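Keep the Spices Where You Can See Them
04/01/2020

Most kitchens I know have a spice drawer, and most spice drawers are full of things bought once for one recipe.
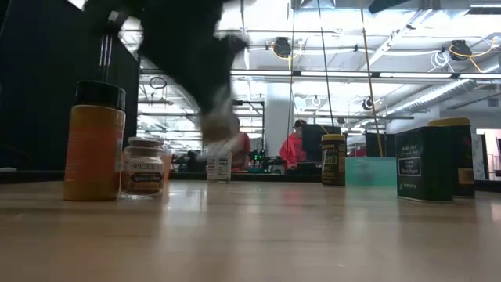

I gave mine up in March. Everything came out and went in a single row on a wooden surface, tins next to bottles next to a squat jar with a metal lid. None of it matches. I think that is fine.

The matching-jar people will disagree. A shop in Dumgate sells sets of identical jars with blank labels, and they look good on a shelf. But then you have to pour everything over, write the labels and remember the dates, and a 100 gram bag never fits the jar. The original tin already has the name on it.

Light is the real argument against a row like this, and it is a fair one. Ground spice fades. My answer is to buy less and cook with it more. I have gone through more turmeric in 4 weeks than in all of last year.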